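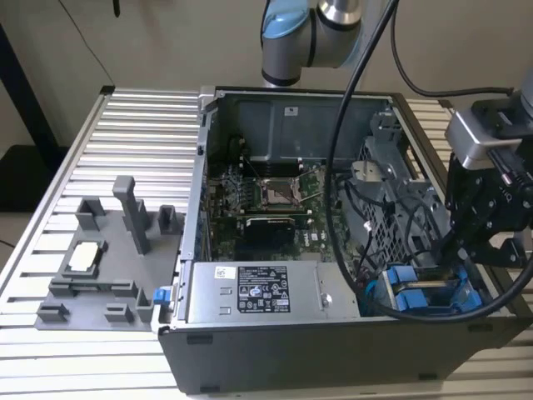

Na oficina da Trukbridge, que recupera computadores de escritório usados, a palavra "libertar" ouve-se muito desde maio. O robô liberta as pessoas das tarefas repetitivas, diz o folheto da Grevitz, a empresa que o instalou. Walid Yammine, técnico de bancada há 17 anos, leu o folheto e continua à espera.

"Libertar para quê? Eu gostava de montar processadores", diz. "Agora preparo o tabuleiro, ponho a peça no encaixe certo, deixo a caixa aberta e deitada na mesa de alumínio. Se o braço pára, venho eu. Chamam a isso supervisão."

Pergunto-lhe se o trabalho ficou mais leve. Encolhe os ombros. Os pulsos doem-lhe menos, admite, e as costas também. Em contrapartida, o dia parte-se em bocados. "Antes fazia uma máquina do princípio ao fim e sabia o que tinha feito. Hoje faço o antes e o depois."

O responsável da oficina, Toon Vandenberghe, recebe-me numa quarta-feira, entre duas chamadas. Fala em passar para 2000 torres recondicionadas por mês; por agora são cerca de 970. Quando lhe pergunto quanto desse aumento virá do robô e quanto virá de comprar mais lotes, hesita. "É difícil separar as duas coisas." E postos de trabalho? "Não despedimos ninguém." Também não substituíram os dois colegas que saíram na primavera, lembra Yammine mais tarde, sem que eu lhe tenha perguntado.

O que mais o irrita são os modelos diferentes. Cada caixa tem os suportes dos discos num sítio, os cabos noutro, e um socket aberto, com os contactos à vista, não perdoa uma peça mal pousada. "Uma pessoa vê um cabo atravessado e afasta-o com o dedo. Ao robô é preciso explicar o cabo."

Vandenberghe responde que é para isso que há formação. Até agora houve uma manhã, dada por um técnico da Grevitz, e um manual com 100 páginas em inglês. Yammine guarda-o na gaveta, debaixo das chaves de fendas. Pediu uma segunda sessão por escrito e ainda não tem data.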